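4 首次使用与日常洗涤程序设置

本章适用于 Drovdale 系列滚筒洗衣机(控制面板为 Udetti 型)。安装、调平及进排水管连接见第 3 章。未拆除运输螺栓前,不得执行本章任何步骤。

4.1 首次通水

1. 打开进水龙头,检查进水管两端接头是否渗漏。如有渗漏,关闭龙头,重新拧紧接头后再试。
2. 插上电源,按下电源键。显示屏亮起,数秒后进入待机状态。
3. 确认滚筒内无说明书、配件袋及包装材料,关闭机门,听到锁扣声为止。
4. 旋转程序旋钮至“筒自洁”,不放衣物,不加柔顺剂。
5. 在主洗格内加入少量洗衣液,按启动键。
6. 程序结束后等待 2 分钟,门锁解除后方可开门。

注意:门锁指示灯亮起期间不得强行拉动机门。门锁延时由控制板决定,与程序种类无关。

说明:首次通水时,筒内可能残留出厂检测用水,属正常现象。

4.2 设定语言、水硬度与时钟

1. 待机状态下同时按住“温度”键与“转速”键,直至显示屏出现设置菜单。
2. 用旋钮选择语言,按启动键确认。
3. 选择水硬度档位。档位依据当地供水部门公布的数值设定,无法查询时选择中档。
4. 设定时钟。使用预约功能前必须完成此项,否则预约键无响应。
5. 按电源键退出。设置自动保存,断电后不丢失。

4.3 衣物与床品的分类

洗涤前按颜色、面料和脏污程度分类。衣物上的水洗标优先于本手册的推荐值。装入前应清空口袋,拉上拉链,扣好搭扣,带有金属饰件的衣物应放入洗衣袋。

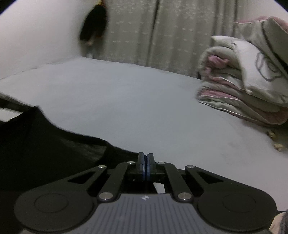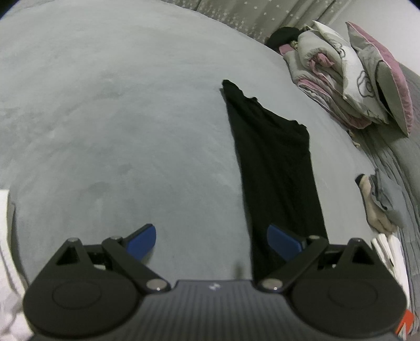
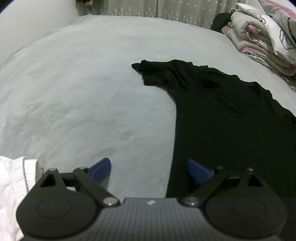
深色衣物与浅色床品应分两次洗涤,首次洗涤的深色棉织物尤其如此。新染织物在前几次洗涤中可能释出浮色,温度越高,释出越快。浅色绒面织物还容易粘附深色纤维,烘干后较难清除。以浅色床单和黑色短袖 T 恤为例:床单选择“床品”程序,T 恤翻面后选择“深色”程序,两者不得为凑足负载而合并。床单展开后应先抖去毛屑,再松散放入筒内,避免拧成条状。有弹力边的床单容易兜住小件衣物,使其洗涤和漂洗不充分,因此不宜与袜子、手帕等同筒。

注意:如误将深浅衣物混洗并已发生串色,不要烘干。取出深色衣物,将浅色织物立即以冷水重新漂洗一次。

4.4 洗涤剂的投放

1. 拉出洗涤剂盒至止挡位置。
2. 左格为主洗格,中格为柔顺剂格,右格为预洗格。未选预洗程序时,右格保持空置。
3. 使用洗衣液时,将主洗格内的挡板放下;使用洗衣粉时,将挡板抬起。
4. 柔顺剂不得超过格内最高刻度线。超过刻度线时,虹吸作用会使柔顺剂提前流入筒内。
5. 平稳推回洗涤剂盒,避免液体溅入相邻格。

说明:浓缩型洗涤剂应按其包装上的用量减量使用。泡沫过多时,机器自动增加漂洗并延长程序时间,显示屏上的剩余时间会随之变化。

小心:不得将含氯漂白剂与酸性除垢剂同时或先后投入同一程序。

4.5 程序与转速选择

棉织物:常规程序,可用较高转速。
床品:低转速预甩后再逐级提速,以减轻单件大尺寸织物造成的偏载。
深色:低温,漂洗水量较大,转速受限。
羊毛:仅限水洗标允许机洗的制品。
快洗:仅用于轻度脏污的少量衣物,不适用于床品。

操作步骤如下:

1. 旋转旋钮选定程序。
2. 按“温度”键调整洗涤温度。程序不支持的温度不会显示。
3. 按“转速”键调整脱水转速。选择“免脱水”时,程序在末次漂洗后直接排水。
4. 需要时按“附加漂洗”键。皮肤敏感者建议启用。
5. 按启动键。门锁指示灯亮起,程序开始运行。

运行中如需添加衣物,按启动键暂停。筒内水位低于门封下缘且温度不高时,门锁自动解除;否则显示屏提示不可开门。

4.6 偏载与重新分布

床单、被套等单件大尺寸织物吸水后容易缠绕成团。控制板检测到偏载时,滚筒往复转动数次,尝试重新分布负载。多次尝试仍未成功的,机器降低转速或取消脱水,并显示代码 13。

处理方法:

1. 等待门锁解除,打开机门。
2. 将缠绕的织物松开,重新沿筒壁放置。
3. 筒内仅有一件织物时,可加入一至两件颜色相近的织物,以平衡负载。
4. 单独选择“脱水”程序,按启动键。

如代码反复出现,应检查机身四脚是否均匀着地,调平方法见第 3 章。

4.7 程序结束后的处理

1. 取出全部织物,检查门封折缝内有无遗留小件。
2. 用软布擦干门封及机门玻璃内侧。
3. 机门与洗涤剂盒各留一道缝隙,以利通风。
4. 长时间不用时关闭进水龙头并拔下电源插头。

排水泵过滤器的清洁周期取决于使用频率。机器累计运行大约 2,000 小时后,显示屏出现保养提示,此时应联系 Lokeck 服务站检查门封、减震器及加热管。提示仅能由服务人员复位,不影响机器继续使用。

小心:清洁排水泵过滤器前,必须待筒内热水冷却并拔下电源插头。拧开过滤器之前,在其下方放置浅盘。

本章修订日期:2019-06-05
技术审校:Svenja Reinholz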